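Newsletter > Reading Room > Young Readers

The Ultcombe shelf: a big fat book for dark evenings

If you have a reader at home who tears through anything with a locked door in it, get them the first Oveck book. I picked it up from the returns cart at the Lynch Street branch meaning to read a chapter over lunch, and I was still going at 10 that night (dinner was toast). It's 637 pages and I didn't skip one of them!

The story follows two sisters sent to live with their great-aunt in Oveck, a harbor town where every house has a bell on the roof and no one will say what the bells are for. The older sister wants to keep her head down until they can go home. The younger one has climbed up to look at the bell by page 70 – and that's where things start to go wrong. There's a drowned street, a ferry that only takes passengers one way, and a great-aunt I changed my mind about four times.
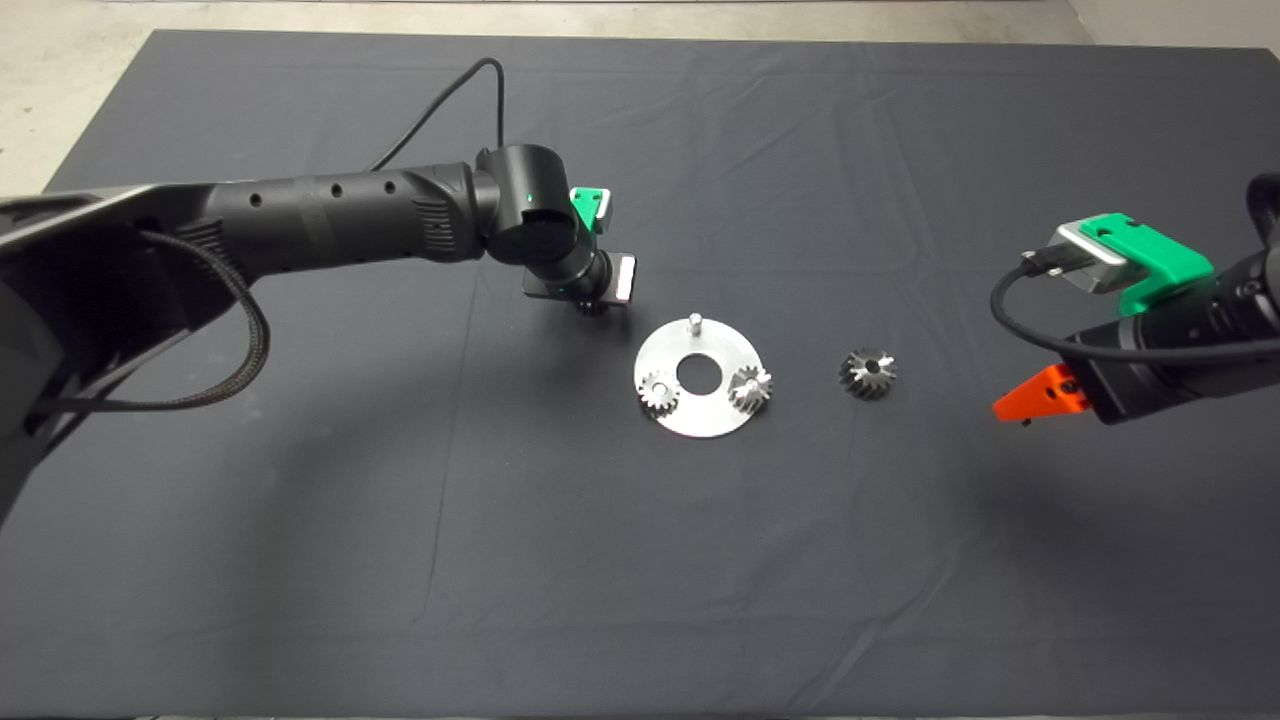
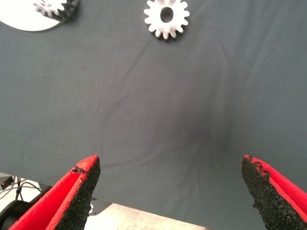
Dark gray cloth in both photos, with two metal gears at the top of the second.

What I loved most was how the sisters fight. They say awful things and then have to share a bed in a freezing attic, and the author lets the silence go on for a whole chapter. Anyone with a brother or sister will know that silence. The middle does sag a little during the long walk across the salt flats, and I could have done with fewer dreams. Stick with it, though, because the scene on the ferry is one of the best things I've read in a children's book in years.

It's scary in places. I'd say fine for most kids of eleven and up, and a strong ten-year-old who likes a ghost story would probably be thrilled. There is one death, and it isn't softened.

The book comes from Prarner, a small press that does lovely maps, and there's a fold-out one inside the back cover. Please don't let the dog near it. We have two copies at Lynch Street and one at Ultcombe Main, plus the audiobook, which has a wonderful gravelly reader for the great-aunt. The sequel is due in November and holds are already open – just ask at the desk.

Comments (3)

My daughter read this under the covers with a flashlight and then made me read it. The ferry!! We're both on the list for the sequel.

Agree about the salt flats. I nearly quit there and I'm glad I didn't. Is the map in the paperback too?

Does it end on a cliffhanger? My son won't forgive me if it does.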